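Week 6: Teaching by hand and teaching from a distance

Before we begin, a word to those of you who have come over from the mechanical side and are worried about the programming. There is almost none this week. What you will need is patience, a fairly steady wrist and a willingness to do the same small thing many times over, which I'm told is also how one learns the violin.

We have two ways of showing the arm a task. In the first, you take hold of the arm itself, put it into its slack mode and lead it through the motion as you might guide a child's hand round a letter of the alphabet. The joints record where they have been, and afterwards the arm can go there again. In the second, you sit at the Gedska desk and move a small handle, and the arm follows you at one remove. Leading by hand feels far more natural at first (everybody likes it!), but your own body is in the way, and your shoulder turns up in all the camera views. The handle is awkward for an hour or so and then, quite suddenly for most people, it stops being awkward.

The reading is chapter 2 of the Dönmez notes. Do look at the passage on pauses, even if you skim the rest. When we think, our hands stop, and the recording keeps the stop along with everything else. A learner trained on hesitant demonstrations will hesitate in the same places, very faithfully, with no idea why. So do your thinking before you press record, and if you lose your way in the middle, throw that one out and start again.
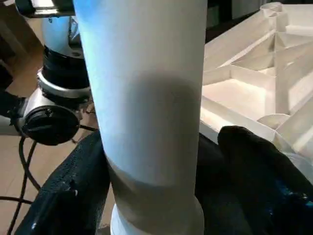 Ekrem Kozan

Grasping is where most of the marks are won and lost in this exercise, so let me dwell on it a little. With a tall round part, you want the two fingers to arrive at the sides together. If one gets there first it pushes, and the part leans or slides before the other has reached it. From the wrist camera you can judge this quite well, provided you look at both fingers and don't stare at the part, as we all do. A change of diameter low down, such as a collar, is a useful landmark: choose your height against it and keep to that height in each demonstration.

Now, keeping to the same height does not mean making every demonstration identical. Please move the starting position about between attempts, a little to the left, a little further back, turned a few degrees. The learner needs to see you coping with small differences. In the Flurkik exercise two years ago we collected 300 demonstrations from one careful student who began from precisely the same spot each time, and the arm was splendid until somebody nudged the stand.

Watch the background as well. Another arm or a trailing cable may be in view from the wrist, and if it always sits in the same place the learner may come to lean on it. There's no need to clear everything away, but do write down what has been moved between sessions.

For your logbook, please note the method used, the starting position, whether you kept or discarded the attempt, and one honest sentence on how it felt. "Rushed the close" is perfectly good. "Fine" is not much help to me when I am marking in December.

Bookings for the desk are on the sheet outside Trarnotley, room 1530. Work in pairs, with one person on the handle and the other near the stop button, and swap over when your hand gets tired. Bring your Gedska login with you, as I can't reset it from the lab.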